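Reading room at Drevham: does the long window work?
Forum > Small public buildings > August 2026

gidska_line
I visited the new reading room in Drevham in May and I am still not sure what I think. The building is 31 metres long and very narrow, with one low window along the whole north side. When you sit, you see only the marsh. When you stand, you see almost nothing, only the wall. Is this a good idea for a public room?

tallow92
I like it. The architects wanted people to sit down, and people sit down. The roof is the weak part for me, the overhang at the entrance is too thin.

gidska_line
But my father is tall and uses a stick, he does not sit easily. For him there is no view.

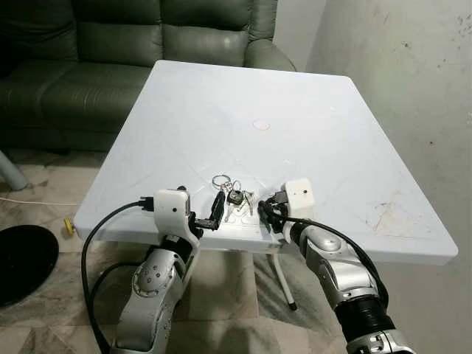
oriel_b
I have the same problem in my own flat, so I understand the question about the height of a window. The sill decides what furniture you can have. At Drevham they fixed the benches to the wall, so the distance is always correct, and I find this clever. At home I have a dark green sofa and a square white table in front of it, and if I move one of them the light is wrong for reading. A public room cannot depend on that.

tallow92
Fixed benches are also a problem. What if the library wants to use the room for something else in ten years?

oriel_b
Then they take them out. They are screwed, I looked.

Adeleke
Sorry, I disagree with all of you a little. The window is fine. The sound is bad. Concrete floor, concrete wall, glass, and 65 seats. I was there with a school group and I could not hear the guide from the third bench. Compare with the hall in Amport, which has the same proportions but a timber ceiling.

gidska_line
I did not know the Amport one. Is it open every day?

Adeleke
Mornings only. Take the path from the church side, the other one is closed.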